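Fitriani Santoso spent most of February rewriting a planner that, by her own account, already worked. She leads the motion software group at Roltton, where the current job is handling bed linen in furnished rooms.

"It worked on a table," she said. "A table is flat and it stays where you put it. A duvet has a different surface every time you touch it."

The old planner took one depth reading, picked a grasp point and ran the whole reach with its eyes closed. The new one, called Kasesar, throws away most of the path and plans again every 20 milliseconds. Santoso said the hard part was getting it to stop changing its mind.

"You'd have two folds that scored almost the same, and the arm would hover between them. So we added a cost for switching. Four lines of code, and it took us weeks to see that we needed them."

White bedding is its own problem. Stereo matching wants texture, and a plain cover under dim lamps gives it very little. The group now uses seams and stripes where it can find them, and treats the rest of the surface as a guess with an error bar on it.

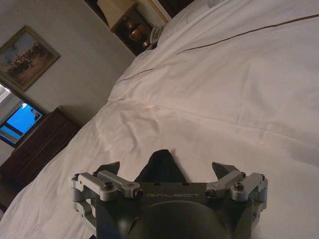
Sohail Satti would have gone about it differently. He told me he thinks the planner is being asked to make up for weak perception, and that a better surface model would let the team plan half as often.

Santoso has heard this before and partly agrees. "Sohail is right that the model is weak. But I can fix the planner this month – I can't fix depth on white cotton this month."

Her test suite holds 149 recorded reaches, replayed each night against the latest build. Seven still fail, all of them because the gripper closes too high and takes in air. She has left them marked as failures and won't let anyone loosen the threshold.

Her next task is the logging tool, which drops messages when the replanning rate goes up.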